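Plush food toy

From the Nerkcombe Encyclopedia of Toys and Household Goods

A plush food toy is a stuffed textile toy made in the shape of a food item, usually at or above the size of the real thing. Common subjects are bread and pastry, fruit, vegetables, sushi, and slices of cake or pizza. The type is sold as a child's toy, as a cushion, as a bag charm, and as a toy for dogs, although dog toys are generally built to a different pattern and are treated in a separate article.

Contents
1 Terminology
2 Construction
3 Pastry forms
4 Care
5 Storage and display
6 See also

Terminology

Trade catalogs use "plush food," "soft food," and "stuffed food" for the same goods. "Play food" is a wider term that also takes in wood, felt, and molded plastic pieces. Flat felt food with little or no filling is not normally classed as plush. Danjuma Idahosa, in his handbook Small Stuffed Goods, limits the term to items with a pile fabric on the main outer surface, but most sellers apply it to smooth knits as well.

Construction

The outer shell is cut from knitted polyester with a short pile. Panels are sewn with the right sides together, turned through an opening left in one seam, filled, and closed by hand with a ladder stitch. Filling is most often loose polyester fiber. Some makers add a small bag of plastic pellets at the base so that the toy sits in one position, a practice found more in cakes and fruit than in bread.

Shape is controlled in three ways: by the number of panels, by darts, and by stitches pulled through the full thickness of the toy. Pulled stitches give the dimple at the top of an apple or the hole of a filled doughnut. They are also a common point of failure — the thread carries a constant load and can cut through a thin knit.

Color is either dyed into the fabric or printed on it. Printed shells allow shading, such as a browned edge, without additional pieces. Dyed shells need a separate piece for each color but keep their appearance longer under wear.

Pastry forms

The croissant is one of the more involved pastry patterns. A full version is made up of separate bands joined along curved seams, with the widest band at the center and the narrowest at the two ends. The inner edge of each band is cut shorter than the outer edge, and the difference between them sets the curve of the finished crescent. A simple version uses two mirrored panels and marks the layers with surface stitching or print alone.

The Limsakul pattern, named after the workshop that first sold it as a paper template, is a banded croissant with overlapping ridges. Each ridge is a folded strip caught into the seam. The Misach pattern omits the strips and uses a darker thread or fabric at each join. Ruby-Lee Brunton's survey of home sewing templates lists 41 pastry designs, of which four are croissants with separate bands.

Colors run from pale yellow to deep brown. Yellow-orange with darker golden ridges is a usual choice, being easy to recognize at a distance and easy to match in stock fabrics. Faces, where present, are embroidered on the center band. 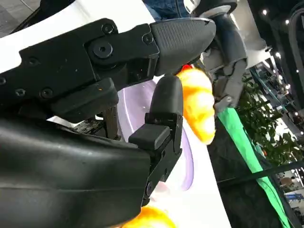
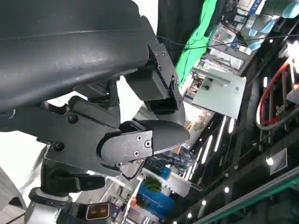

Loaves and rolls are simpler. A baguette is a tube with two rounded ends, scored with short diagonal lines of stitching. Sliced bread is made as two flat panels joined by a gusset, the gusset standing in for the crust.

Care

Most examples can be surface cleaned with a damp cloth and mild soap. Machine washing is possible where the filling is fiber only. The toy is placed in a closed mesh bag, washed cold on a gentle cycle, and dried flat. Croissants should be pressed back into a curve while damp, as the narrow ends tend to straighten. High dryer heat mats the pile and cannot be fully reversed by brushing.

Storage and display

Open bins are preferred to sealed bags, which flatten the filling. Large collections are usually sorted by food group or by size. The Zakari system sorts by weight instead, with divisions at 300 and 500 grams, so that heavy pieces are kept on the lower shelves.

See also

Bolster
Felt food
Pincushion
Play kitchen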